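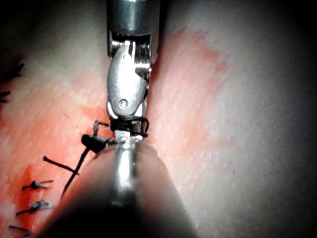
Panagiotis Antoniadis, 15/09/2021

Allska Suture Set, data card

Contents: 3,487 stills of knot tying with black suture thread on tissue, sorted into 16 folders by stage of the knot.

Labels: thread, loop, knot, tail, jaw tips. Thread wrapped around closed jaws is labeled "loop" until it leaves the tips. A clump that only resembles a knot is labeled "knot" and marked unsure.

Known limits: roughly 4 percent of stills have no tail label. Black thread is hard to trace in shadow. Blurred instruments are left unlabeled.

Version 2 fixes folder names only.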